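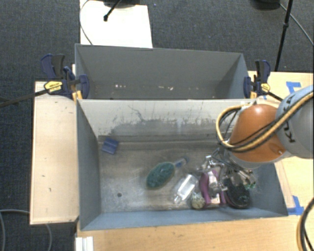

Picking cell returns to service after cable and bin work

The robotics workshop at Modgate has completed maintenance on its two-bin picking cell, which returned to regular use in July. The work was carried out by the workshop's own technical staff with parts supplied by Pacheco, and kept the cell out of service for 22 working days.

The cell consists of a KUKA arm with a metal gripper, working over two grey bins placed one behind the other. It is used by the Drirnent project, which studies how a robot can pick mixed household objects from a cluttered container. The cell had made 3,141 picks since its last full service when staff recorded a series of unexplained stops.

Inspection traced the stops to wear in the cable bundle that runs along the arm to the gripper. The bundle had been fastened too tightly, and bent sharply whenever the wrist turned towards the far side of the bin. It has been replaced and now runs with a wide free loop beside the joint. Staff also cleaned the gripper linkages and replaced two worn pins.

The bins received attention at the same time. Repeated contact from the gripper has rubbed away part of the light coating on the rear wall of the front bin. The damage was judged to be superficial – the wall itself remains sound – and the bin has been kept. Both bins were set level again and are held by bar clamps where they meet. Operators are asked not to loosen these clamps when emptying the bins, as any movement requires the cell to be calibrated again.

A test run of 135 picks was held before the cell was released to users. Of these, 118 were completed at the first attempt and no stops were recorded. The remaining attempts failed on grip alone and are being reviewed by the project.

The cable loop will now be checked at the start of each working week. A similar inspection of the second cell, at Kilevik, is planned for the autumn. Users who have bookings there will be told of any changes in advance.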